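3.2 Compensation claims after the Deneo clearance

The clearance of the Deneo settlement in July followed a dispute between residents and security forces over access to the Zollton road. The state planning agency stated that the structures had been built without permits. Residents held that their permits had been issued by the former district office at Purport and never entered in the state register.

We examined 131 claims filed with the Duangkaew inquiry panel. Of these, 70 concerned the loss of a dwelling, and the rest concerned shops, workshops or places of worship. Claimants had to show proof of occupation and a written notice of demolition. Many could supply only the first, as notices had been posted on walls that were later pulled down.

The panel treated sworn statements from neighbors as weak evidence unless a local official had signed them. This rule weighed most heavily on tenants, whose names did not appear on land papers. Workshop owners faced a further difficulty in setting a value on tools, benches and unsold stock, and the panel issued no price guide for such goods.

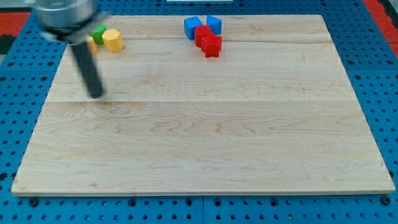

Figure 4. Glued maple board on a blue pegboard table.

3.3 Limits of the record

The claim files do not cover families who left the state before the panel opened. Hearing notes were kept for public sessions only, and the army's submissions remain sealed.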